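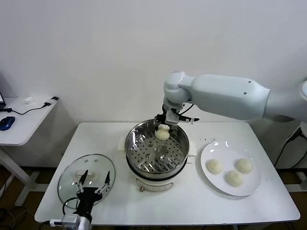
Según Dolores Szabo, ninguna chaqueta de película sienta en casa como en la pantalla, y recomienda desconfiar de cualquier guía que prometa lo contrario. Tiene razón, y esta sección no lo promete. Sirve para montar el vestuario Skamotel de estilo espía con las piezas que vienen en la caja y alguna propia.

4. Preparar la chaqueta

1. Saque la chaqueta de la funda y cuélguela en una percha ancha. El folleto de Tillman habla de «caída inmediata»; déjela colgada toda la noche y juzgue usted.
2. Descosa las puntadas blancas de las aberturas traseras. Son de transporte y se cortan con tijera fina.
3. Póngasela con la camisa que vaya a usar y abroche solo el botón central.
4. Marque el largo de la manga con alfileres. Deben asomar 2 cm de puño.

Nota: la talla de la etiqueta es optimista. Fíese de la cinta métrica.

Precaución: no planche las solapas directamente. Use un paño de algodón y no toque el borde, por mucho que la tarjeta del fabricante diga que el tejido lo aguanta todo.

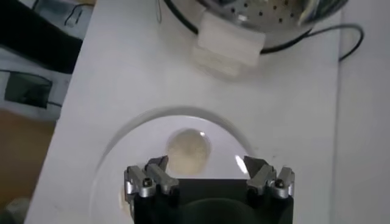 Elias Obeidat escribió en los comentarios que a él el pañuelo de bolsillo se le hundía a la media hora y que acabó cosiéndolo. Es una solución fea y funciona. Si prefiere no coser, siga estos pasos.

5. Pañuelo y corbata

1. Doble el pañuelo (referencia 346) en rectángulo, con el canto liso hacia arriba.
2. Meta detrás una cartulina cortada a 30 mm menos que el fondo del bolsillo.
3. Haga un nudo sencillo con la corbata de punto. El nudo doble del folleto queda enorme con este cuello — lo probamos varias veces.
4. Compruebe que la punta llega a la hebilla del cinturón.

Nota: el pañuelo se anuncia como 100 % seda. El tacto no convence, así que lávelo a mano y en frío por si acaso.

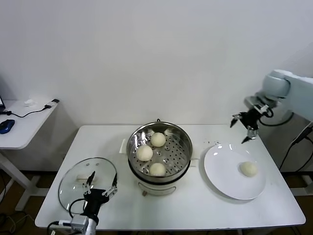
Bollos en la bandeja de la vaporera.

6. Zapatos

1. Deje las botas Uda para otro conjunto; la suela gruesa estropea la línea del pantalón.
2. Use unos zapatos negros lisos, aunque sean viejos.
3. Aplique la crema con un trapo, espere y cepille.

Precaución: el abrillantador incluido mancha el dobladillo. Cepille antes de vestirse.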